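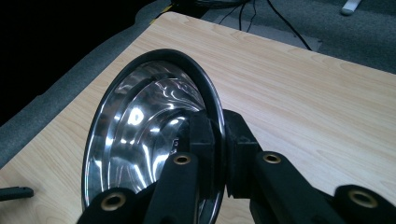
Steel bowl with the black rubber rim, tipped on edge. Stepped inside.

2024-12-23
Clernstead workshop, bowl notes, cont.

I have been putting off writing up the bowls and now I have far too much to say about them, so bear with me! Short version: the rubber-rimmed steel one is my favorite of the whole shelf and I want it in the standard kit before we pack for Kindulham.

The shape first. It has a wide outer wall that drops into a smaller, deeper basin in the middle, with a proper step between the two. I love that step. A small amount of anything goes straight down into the basin, so the last spoonful of dry rice ends up in one place and you can get at it. In the plain bowls it spreads all over the bottom and you chase it around.

Then the rubber. It's thick, it goes around the rim, and it gives you something to hold on to. Set down upside down on the bench it makes a soft thump, where the bare steel ones ring like a bell (Amos has asked me twice to stop testing this while he is on the phone). It also stays put when you turn it over on the sloped board. The bare ones slid off every time.

Weights, on the small scale, dry rice:
- to the step: 188 g
- second try, leveled with the card: same, 188 g
- plain bowl, filled to the same depth by ruler: not worth writing down, the bottom is too flat to get an even fill

Very pleased with 188 twice in a row. Giang wants it done with lentils too before she believes it. Fair enough, lentils are in the blue tub under the sink.

The polish is lovely and a bit of a nuisance. Inside it is a mirror, and every lamp in the place shows up as a bright streak along the wall, so reading a fill line by eye is hopeless. I tried a pencil mark at the step and it wiped straight off. Grease pencil next. Dolores thinks a strip of matte tape would do it, but I don't want tape near food. There is a little dark stamp in the metal inside as well. Need to copy it down with the magnifier and put it in the Temba sheet, next to the shelf number (49).

Washing: wiped the steel in no time. The rim is slower -- rice dust clings to the rubber and you have to go over it with the soft brush. I left it on the rack for 81 minutes and there was still a bit of damp where rubber meets steel. Would like to know if that seam holds water over a whole night. Ataahua said she had a similar one at Grustudville that went sour under the rim, so I'm going to check it properly and not just sniff it.

To do
- lentils, two fills, same card
- grease pencil at the step
- overnight drying, rim up and rim down
- copy the stamp
- ask Loretta if the order can be changed from plain to rimmed, and if the lids still fit

Later: Loretta says yes to changing the order, but she needs the outside width across the rubber, and I only measured the steel. Calipers are in the second drawer. Doing it after lunch.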